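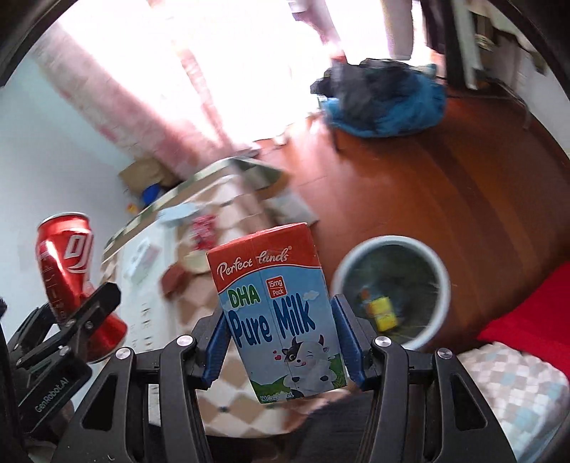

A small carton of Perfect Lands Pure Milk.

Reading time: 3 minutes

Carton recycling in Buvdale: your questions

Which cartons can I put in the green-lidded bin?

Milk, juice, soup, custard and plant drink cartons of any size. Small lunchbox cartons count too. Both the chilled kind and the long-life kind are accepted.

Do I need to rinse them?

Yes, a quick swill with cold water is enough. You don't need washing-up liquid and you don't need to dry them. Old milk left inside goes sour at the depot and can spoil the paper around it.

Should I flatten them?

Please do. Open out the corners, press the sides together and squeeze out the air. Very small cartons can go in as they are if they are too fiddly to flatten.

What about the plastic cap?

Screw it back on after flattening. Loose caps fall through the sorting screens and are lost. If a carton has a pull tab, leave it attached if you can.

And straws?

Straws go in your general rubbish, whether paper or plastic, and so does the thin wrapper they come in. Don't push the straw back inside the carton.

Can I put cartons in with cardboard?

No. They look alike but they are made in layers – paperboard with plastic, and in long-life cartons usually a thin sheet of aluminium as well. The cardboard mill can't separate these. Anything found in the brown cardboard sack will be left behind with a yellow tag.

When is the bin emptied?

Every second Friday in most of Buvdale. Put it out by 6.30 in the morning. Households on the Pralell estate share the large bins behind the garages, which are emptied every week.

I live in a flat. Where do I take mine?

There are carton banks at Brellow car park, next to the bottle banks, and at the Hägglund Road tip. The Brellow bank is open at all hours, though we ask people not to use it after 9pm as there are houses close by. The tip closes at 5pm in winter.

My bin is too small. Can I have a bigger one?

The standard bin holds 40 litres. Homes with five or more people can ask for a second one free of charge. Fill in the form at the library or ring the recycling line. Delivery takes up to three weeks – longer just after Christmas.

How many homes are on the scheme?

At present 2320 homes have a bin. Another 983 will be added when the Brellow round is extended in March. If your street is included you will get a leaflet with the bin.

Does the scheme cover schools and nurseries?

Schools can join but they need a trade bin, which costs £108 a year. Cartons from breakfast clubs and snack time are fine. Milk should be poured away before the cartons go in, and staff should check for straws.

What happens to the cartons afterwards?

They are baled at Hägglund Road and taken by lorry to a paper mill. The paper fibre is washed out in a large tank of water and made into tubes and boxes. The plastic and aluminium that are left are sold on together.

What can't go in?

Crisp tubes, paper coffee cups, drink pouches, foil trays and yoghurt pots. Yoghurt pots can go in your mixed plastics box.

My bin wasn't emptied. What should I do?

Look for a tag on the handle first, which will tell you if something was wrong. If there's no tag, leave the bin out and report it within two working days.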